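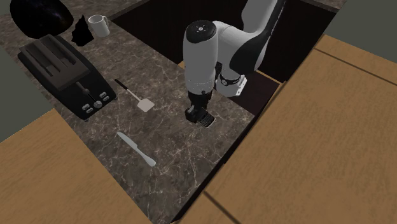 Waiting for the Rain to Stop: Drainage Before Planting

May 9, 2022
By Gemma Garside

The lower half of the Haslam plot stayed under water for most of its first spring. It is a long, narrow lot on the edge of Brarkham, with heavy clay at the bottom and a thin layer of decent loam at the top, and the people who took it on had already bought their seed potatoes. Most of the seed potatoes rotted.

Wet ground is one of the more common problems in a new vegetable garden and one of the easiest to miss. Lots tend to be viewed in summer, when clay is hard and cracked and looks like any other dry soil. By the time the beds are dug and the water shows up, money has been spent on plants that will not grow there.

A simple test takes an afternoon. Dig a hole two feet deep, fill it with water, let it drain, then fill it again. If the second filling is still standing the next morning, the ground will need work before it takes root crops or fruit bushes. Do this in more than one spot. On the Haslam lot the top hole emptied before lunch and the bottom one held water for days.

Raised beds are the usual answer, and on a small lot they are probably the right one. They cost more than people expect, mostly because of the soil. Filling the lower beds at Haslam came to $800, delivered, and the lumber was another $175.

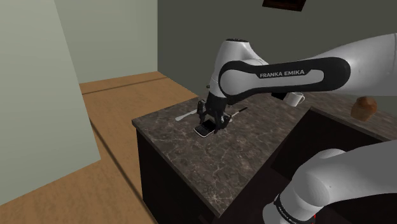
Ramar thinks that is too much to spend before a single seed goes in, and would dig a trench first and live with it for a year. A trench along the low side, filled with gravel and sloped toward a ditch, will often dry out a bed well enough for beans and squash. It needs somewhere to send the water, though, and a neighbor's yard does not count.

The Haslam gardeners ended up doing both. They dug the trench in September, while the clay was soft enough to cut but not yet sticky, and built the beds over the winter. The whole job, with gravel and a rented trencher, ran to $1,325.

Clay itself can be improved, but slowly. Compost spread on top each fall does more good than sand, which can set hard when mixed with clay in small amounts. Stay off the ground when it is wet — a few trips with a loaded wheelbarrow can undo a season of work. Lay boards if you have to cross it.

Some of the wet corner was left alone. Red-twig dogwood and elderberry went in there, along with a patch of mint in a sunken tub, and all three have done fine with no help. The potatoes are now at the top of the lot, where the loam is, and the first row was earthed up last week.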